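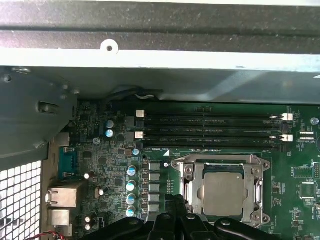 I promised a thread on what is inside an old office desktop and which parts are worth saving. So, here we go. I will use simple words, because English is my third language and also because half of you told me you have never opened one. (1)

First, unplug everything. Then press the power button once and keep it pressed for 20 seconds. After this, put the tower on its side with the cover facing up. Please don't work on a carpet. (2)

Most office towers open without tools, but the latch can be stiff when the machine has stood under a desk for years. Push the cover back first, and only then lift. I have a scar on my thumb from doing it in the other order. (3)

Take a photo with your phone before you touch any cable. Then take a second one from the other side. When I started at the Guririk repair evenings I was too proud for this, and I spent a whole November night looking for the place of one small plug. (4)

The ports at the back tell you a lot about who the computer was made for. If you find a serial connector (the teal one with two metal posts), don't laugh at it. My neighbor Evon has a label printer in her shop that speaks only serial, and she was very happy to get a machine like this. (5)

Dust: use a soft brush and go slowly near the small parts on the board. The ventilation grille can take a stronger brush. I do the brushing on the balcony and my family is thankful. (6)

Now the small round capacitors, which look like little cans with silver tops. The top should be flat. If it is swollen or there is brown crust on it, the board goes to my "maybe" shelf — and let's be honest, from the "maybe" shelf not many come back. (7) 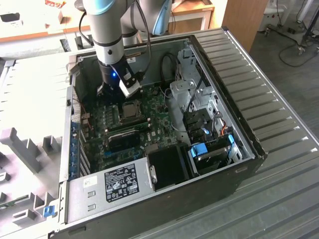 The whole tower, opened. Power supply at the lower left, hard drive on the right with its blue latch.

Blue plastic is your friend in this kind of case. The drive carrier has a blue latch, so you can look for that color before you look for a screwdriver. I wish every maker did the same. (8)

The hard drive comes out first, always. Somebody's tax papers and wedding pictures can be on it. I put it in a bag, write the owner's name on the bag, and it goes home with the owner. (9)

Memory is the easiest part to save. Press the clips at the ends, pull straight up, hold it by the edges. I keep mine in old egg boxes lined with antistatic bags, and the boxes are full again. (10)

The power supply I never open. Never! Even unplugged it can hurt you. If it is bad, it goes to recycling in one piece. (11)

Thin cables are worth keeping too. Orange, blue, any color, I don't care. Roll them loosely and put one rubber band. If you bend a SATA cable hard, you will pay for it later with strange errors. (12)

Somebody asked how long all this takes. With coffee, one evening for one tower. My friend Saodah Ngau does it much faster, but she also loses more screws. (13)

Next time I write about putting it together again, which is the part where I talk to myself. If you have an old tower and don't know what it is, send me a picture of the ports. (14)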